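Testholm Household List
Message 3694
Subject: Re: Colored sheets: fading, creases, and whether to iron
Date: Sep 7, 2023

Replying to the message below, with the original left in so people on the digest can follow it.

> We moved to a bigger bed in April and had to buy all new sheets. I went
> with colored ones after years of plain white. They looked good out of the
> package but I have two problems. The first is that the darker set has
> gone pale along the folds, in lines, as if somebody had drawn on it with
> chalk. The second is that everything comes out of the dryer in a knot,
> with the pillowcases and socks wadded up in the corners of the fitted
> sheet, and the knot is still damp in the middle.
>
> I use the regular powder I have always used, the warm cycle, and the
> dryer on high. I do not own a good iron and would like to keep it that
> way. Is there a method for this, or do I go back to white?

You don't have to go back to white. I did the linens for a small guest house for a number of years before I stopped, and most of what we had on the beds was green, gray or dark blue. The pale lines and the knot come from different things, so I will take them separately.

The pale lines

Those lines are abrasion. A sheet that goes into the washer folded, or that gets folded over on itself by an overfull drum, rubs along the same edges for the whole cycle. The dye sits mostly on the outside of the yarn in a lot of cotton sheeting, and the outside of the yarn is what gets worn. Once it has happened it can't be washed out. You can make it less noticeable by redyeing, but on a large sheet in a home washer the result is usually blotchy and I would not bother.

What you can do is keep the next set from going the same way. Shake each sheet out completely before it goes in. Put it in loosely around the drum, one length at a time, and don't push it down. If you have an agitator washer, don't wrap the sheet around the post. Two large sheets is a full load in most home machines, whatever the label on the lid says about capacity.

Turn the pillowcases inside out. With flat sheets I don't know a practical way to do that, but you can alternate which side faces up on the bed if the two sides look alike.

Your powder may be part of it too. Some powders have a bleaching agent in them, and it will be printed on the box as oxygen bleach or under a chemical name with "percarbonate" in it. That is fine for whites and hard on dark colors. If you like powder, look for one sold for colors. I use the Wuyts color liquid, which is plain stuff with very little scent. Measure it. Too much detergent leaves a film that dries in streaks, and people mistake the streaks for fading. If you want to find out which you have, soak one corner in a bowl of warm water with no soap for an hour and let it dry. Streaks from detergent will be gone or fainter. Worn dye will look just the same.

Temperature

Warm is all right for a sheet that has been slept on for a week. I use cold for the first 3 washes of any new dark set, washed alone or with things of the same color, and after that I use warm. I never found that hot did anything for colored cotton that warm didn't do, except when somebody had been sick.

If the first rinse water is strongly colored, keep that set away from light things for longer than 3 washes. Olive and other greens are a mixed case. The ones I have owned were dyed with a blend, and the yellow part and the blue part did not fade at the same rate. One set I had from Tostura turned a brownish khaki on top while the part tucked under the mattress stayed the color I bought. It was still a perfectly good sheet. We moved it to the back bedroom.

Sunlight does more of this than the washer. If the bed gets direct sun in the afternoon, pull a cover over it or draw the curtain. If you line dry outside, hang dark sheets in the shade or take them in as soon as they are dry.

The knot

A fitted sheet in a dryer turns into a bag. The elastic pulls the corners in, the small items get caught, and the drum turns the whole thing in one direction until it is tight. High heat makes it worse, as the outside dries first and stiffens around a wet middle.

This is the order I go by.

1. Take everything out of the washer and untangle it before any of it goes in the dryer. Shake each sheet twice, holding it by one short end. It takes a minute and saves an hour of drying.

2. Dry the sheets separately from the pillowcases and separately from clothes. Socks and T-shirts with a fitted sheet is how you get the wad. If you have to combine, put towels with towels and let the sheets go alone.

3. Use medium heat. Stop the machine after fifteen minutes, open it, pull the sheets all the way out and put them back in the other way around. Do it again if they are twisted.

4. Take them out while they are slightly damp at the hems. Put the bottom sheet straight on the mattress and smooth it from the middle outward with your forearm. The last of the dampness goes in the open air and a lot of the creasing goes with it.

Don't make up the rest of the bed until the bottom sheet is dry to the touch. I leave the room with the window open and come back later.

Step 4 is also my answer about the iron. A sheet that goes on the bed from the basket after sitting overnight will have hard creases, and those need steam or another wash. A sheet that goes on slightly damp ends up with soft wrinkles, and by the second night the weight of whoever is sleeping there has flattened most of them. My own green one has that look most of the time and I have stopped minding it.
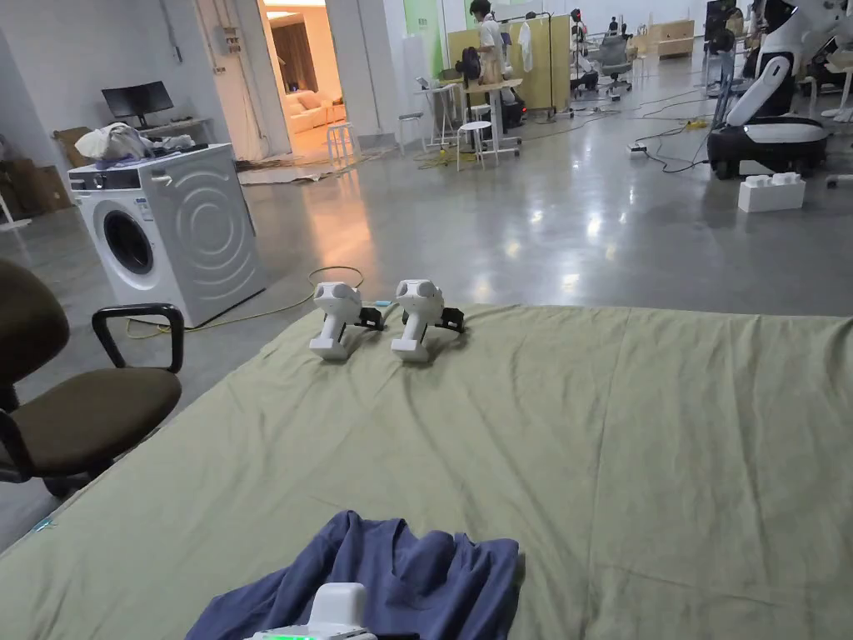 Fabric makes a difference

You didn't say what the sheets are made of. If the label says percale, expect wrinkles, more or less whatever you do. It is a plain tight weave and it holds a fold. Sateen drapes better and looks smoother, but in my experience it shows the pale abrasion lines sooner, as more of the yarn lies on the surface to be rubbed. Jersey hardly creases and it stretches, so after a year it may be loose at the corners. Cotton and polyester blends wrinkle the least of the common ones and hold color well, and some people find them warm to sleep on. Linen wrinkles and everybody who buys it knows that already.

For dark colors on a bed that gets used every night I would pick a blend or a medium weight percale. I would leave sateen for a bed that gets used less.

Thread count tells you very little. I have had expensive high-count sheets wear through at the shoulders before the cheap ones did.

Dryer sheets and softener

Leave both of them out. Softener coats the fiber. It makes cotton feel smooth for a short time, and then the sheet starts to hold body oil and go dull, and a dull dark sheet looks faded even when the dye is still there. A half cup of plain white vinegar in the rinse is an old suggestion and it does help carry off leftover detergent, although I would not do it every week. Check your washer manual first. The one for our Bruvaso said not to use vinegar at all on account of the rubber seals, so I ran a second plain rinse with that machine instead and got the same result.

Wool dryer balls keep the sheets moving a little. They do not prevent the knot by themselves. They also get lost inside the fitted sheet and you will find one at the foot of the bed at two in the morning.

Storage

Fold along different lines each time. A dark sheet folded the same way in the closet for months can fade along the outer edge if any light gets in, and you get a line much like the ones from the washer. I fold in thirds one time and in quarters the next. Put the clean set at the bottom of the pile and take the next one from the top, so they all get about the same use.

If you have one set only, buy another before the first one wears out. Two sets in rotation last a good deal longer than the same two used one after the other, and you are not waiting on the dryer at bedtime.

What to do with the set you have

Keep using it. Put it on with the worn side down if it is a flat sheet. If the fitted one bothers you, a flat sheet in the same color over the top hides it, or you can cut it up. The middle of a large sheet makes a good number of pillowcases, and the lines are easy to cut around when you have the thing spread out on the floor. Wash it before cutting and go along the straight grain, or the cases will twist.

Old dark sheets are also good for lining drawers and for covering furniture when you paint. Do not use them for cleaning anything light-colored with a strong cleaner. I lost a bath mat that way.

If you try the soapless soak on the corner, please post what happened. Someone asked a similar question on this list in the spring about navy towels and we never heard how it came out. I also still have the washing chart we kept taped up in the guest house laundry room. It is handwritten but readable, and I can type it in if there is interest.

--
Testholm Household List
Please trim quoted text when you reply. Plain text only.
To switch to the digest, send a blank message with the word DIGEST in the subject line.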